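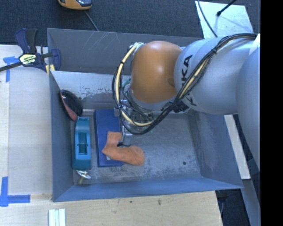 9 May 2023

Spent the morning on the picking cell again. The cable bundle on the KUKA had been pulling at the wrist since February, so I cut the old ties, gave the loop more slack and tied the hose back to the cables. Then I ran joint six end to end at 20 percent speed and watched for snags. There were 2, both at the connectors under the arm.

The bin had crept toward the base as well. I pushed it back to the tape, put the clamp on the rim and taught the corner points over.

After that, 30 picks with mixed stuff from the Bemik box. Soft items are still the worst. I want 300 before I touch the finger tips. New ties are on order from Jevton.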